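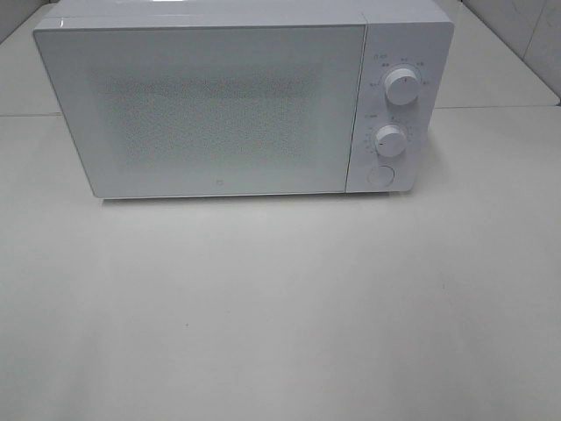 How much bread does a shared student kitchen throw away, and can a simple storage change cut the amount?

Our kitchen threw away 3,273 grams of bread in three weeks when everyone stored it as they liked. In three later weeks, with bread sliced and frozen on the day it was bought, the amount was 1,508 grams.

Student Work > Food and Household Studies > Project Reports > Bread Waste in a Shared Kitchen

Bread Waste in a Shared Kitchen

1. Background

Bread is cheap, it is sold in packages sized for families, and it goes bad fast. Those three facts make it a common item in the trash of people who live alone or nearly alone. Students in shared housing buy food separately even though they share a kitchen, so one kitchen can hold several open loaves at once.

Our project started with the food waste log kept for an earlier course assignment. In that log bread showed up more often than any other single food. The log only recorded what was thrown away and how many times, so it could not tell us the weight or the reason. We decided to look at bread alone, weigh it, and write down why each piece was thrown out.

The kitchen is on one floor of Titura, a housing block for students. Titura has room for nearly 2,000 residents, but the project covers only the one kitchen and the people who agreed to use our waste box. We do not claim that the results hold for the whole building.

2. What we wanted to find out

We had a main question and two smaller ones. The main question was whether freezing bread on the day of purchase would lower the weight thrown away. The smaller questions were what reason people gave most often for throwing bread out, and whether people would keep following the method when it meant extra work on shopping day.

3. Why bread goes stale

Staling and drying out are often treated as the same thing, but they are different. Bread loses some water to the air, mostly through the crust and cut faces. At the same time the starch inside the crumb slowly goes back to a more ordered form after baking, and this makes the crumb firm even if no water leaves the loaf. A loaf sealed in a plastic bag can still go stale for this reason.

The starch change goes faster at refrigerator temperature than at room temperature. That is the reason bread kept in the fridge gets firm quickly, although mold is slower to appear. Freezing slows both the starch change and mold to almost nothing, as long as the bread goes in while it is still fresh.

Mold is a separate problem. It needs moisture and time, and a warm kitchen helps it along. Several loaves in our first period were thrown away for mold on one or two slices. We followed the usual advice for soft foods and treated the whole package as spoiled when mold was visible, since the growth can go deeper than it looks.

4. Method

The project ran for 7 weeks. The first three weeks were the baseline period. Residents bought, stored and threw away bread in their normal way, with the single change that any bread for the trash went into a lidded box next to the bin. The fourth week was for changing over. We used it to explain the method, clear space in the freezer and label bags, and we did not weigh anything. The last three weeks were the trial period.

In the trial period residents were asked to do the following:

Slice the loaf on the day it was bought, if it was not already sliced.
Keep out only what would be eaten by the next evening.
Put the rest in a freezer bag with the slices spread apart, press out the air, and write the date on the bag.
Take out slices one meal at a time.

We emptied the box every evening at 9 p.m. and weighed the contents on a Vonov kitchen scale that reads to one gram. Packaging was removed first. Crusts and ends were counted as bread. Buns, wraps and pita were counted too, but cake and sweet pastry were left out. A sheet taped inside the cupboard door asked for the reason, with room for a few words. Names were not collected.

The freezer bags were the medium size sold by Flinel. We picked them for being the ones the store had in a large pack, and any bag with a tight seal should work. Most of the bread was bought at Hauser, the grocery store closest to the building. Its store-brand white and wheat loaves made up most of what people brought home in both periods.

5. Results

The baseline total was 3,273 grams. The trial total was 1,508 grams. The trial figure is less than half of the baseline figure, and both periods were the same length.

The reasons on the sheet also changed. In the baseline period "moldy" and "stale" were written most often, in that order. Some people wrote "too much left" and a few wrote that they were going away for the weekend. In the trial period mold almost dropped off the sheet. The most common entry became "ends," meaning that people did not like the end pieces and threw them out fresh. The second was "freezer taste," which was always about slices that had been in the bag longest or whose bag had been left partly open.

The daily weights were uneven in both periods. Many evenings the box held nothing or a single crust, and then one evening would bring most of a loaf. In the baseline period the heavy evenings tended to come right after a shopping trip, when people cleared out the old loaf to make room for the new one. We had expected waste to build up steadily, and the record did not show that.

6. Getting people to use frozen bread

The freezing step itself caused little trouble. The harder part was that people forgot the bread was there, or thought it would take too long to thaw. In the first days of the trial two residents bought a fresh loaf while they still had a full bag in the freezer.
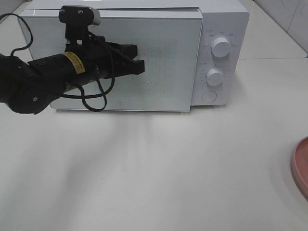
Thawing time was the complaint we heard most, so we tried the common ways of bringing back a slice and wrote the results on the cupboard sheet. A toaster worked best for sliced bread and could take it straight from the freezer. Leaving slices on a plate took longer but gave the softest result, and it was good for packed lunches made the night before. For people without a toaster, an ordinary countertop microwave like the white one shown, with its door on the left and the control panel on the right, is enough if the time is kept very short. Long heating drives water out of the crumb and the slice turns tough as it cools. Wrapping the slice in a paper towel helped a little. Rolls did better in an oven, where the crust had a chance to firm up, but few residents wanted to heat an oven for one roll.

After the sheet went up there were fewer complaints. We cannot say how much of this came from the sheet and how much from people getting used to the routine.

7. Using up what was left

The end pieces were worth a separate effort. We started a second bag in the freezer for ends and odd slices, open to everyone on the floor. Twice during the trial the bag was used for a shared meal – once for bread pudding and once for croutons with a pot of tomato soup. Bread put into this bag was not counted as waste. If it had been, the trial total would have been higher, so a reader who wants to judge freezing alone should keep this in mind. We did not weigh the bag before cooking, and we should have.

Breadcrumbs were less popular. One batch was dried in the oven and ground up, and most of the jar was still there when the project ended.

8. Limits

The project has several weak points. It used one kitchen and there was no comparison kitchen over the same weeks. The weather got cooler during the project, and cooler rooms slow mold down. Residents knew that the bread was being weighed, which may have made them more careful in both periods, or more careful in the second one after they heard the first result. Some bread was surely eaten or thrown away elsewhere.

We also did not record how much bread was bought. If people simply bought less in the trial period, the waste would drop with no help from the freezer. A few residents kept their receipts for us, but not enough of them to use.

Freezer space was a limit too. The drawer held what this group needed with little to spare. A bigger group, or one that already keeps a lot of frozen meals, would have trouble finding room.

9. What we would change

A second round should weigh bread coming in as well as bread going out. It should use two kitchens and switch the method between them halfway through, so that the weather affects both the same way. The bag of ends should be weighed each time something is added.

We would also ask about loaf size. Hauser sells a half loaf, but it costs more per slice, and several residents said that they skip it for that reason. Comparing the cost of the half loaf with the cost of the bread thrown away from a full one would be a useful addition and would need only the receipts and the scale.

The cupboard sheet is still up, and the freezer drawer is still labeled for bread.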